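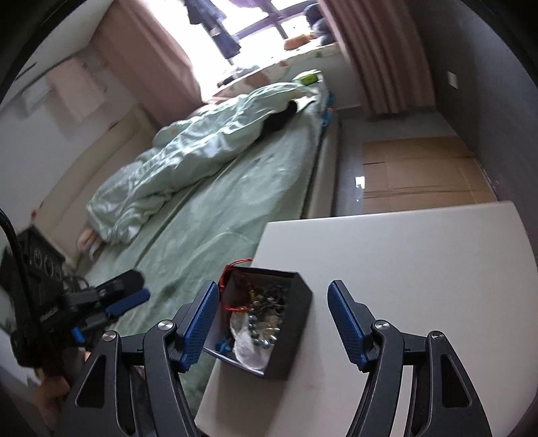
Most first orders come in short on finger pads and long on grippers, according to Mitero, and the pads are what stop the work.

2. Planning the purchase

Complete this section before you send the order form. It applies to hand-held grippers bought singly or in pairs.

2.1 List the tasks. Write down the objects to be picked up, smallest first. Beads, cord and thin plastic bags need closer jaw alignment than boxes do.

2.2 Decide on one gripper or two. Two-handed tasks need 2 grippers for each operator.

2.3 Choose the work surface. A table already on site will do if it is flat and does not rock. Do not budget for a Pelkonen bench at this stage.

2.4 Add spares. Order one extra set of finger pads per gripper. Pivot screws are sold in bags of 200.

2.5 Add up the cost. The Ulow two-gripper kit is listed at $3,362. Shipping, spare pads and cables are extra and go on separate lines.

Note: Prices are those of the list dated 2019-09-29. The next list is due in April.

2.6 Check delivery. Allow 21 working days from receipt of payment. Orders through Prunska ship from the same warehouse.

Caution: Do not mix pads from different kits on one gripper. The jaws may not close evenly.

Caution: Measure the cable run before ordering. Extension cables cannot be returned once opened.

Keep a copy of the completed form with the warranty card. Go to section 3 for unpacking.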